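Lukden Under-Shelf Drying Rack

The Lukden rack hangs beneath a wall shelf or cabinet and keeps mugs, small bowls and cutting boards off the counter while they dry. It mounts with four screws, which are included along with a paper drilling template.

Material: powder-coated steel
Width: 40 cm
Depth: 9 in. with the tray fitted
Color: white or gray
Item no. 87-L

The drip tray slides out from the front and can be washed in the top rack of a dishwasher. Wipe the frame itself with a damp cloth. Scouring pads will scratch the coating, and bare steel rusts at the scratch.

Use the screws supplied for solid wood shelves. For particleboard, order the Stoltis anchor set — it is sold separately. Do not hang the rack over a stove.

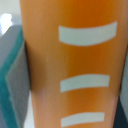 Tall items fit best at the left end, where the bars are set farther apart. The spacing can't be changed after mounting, so hold the rack up both ways before you drill.

Spare trays and end caps are kept in stock for 7 years after a model is dropped. For parts, write to Ivana Escobar at the service desk and give the item number stamped on the back rail.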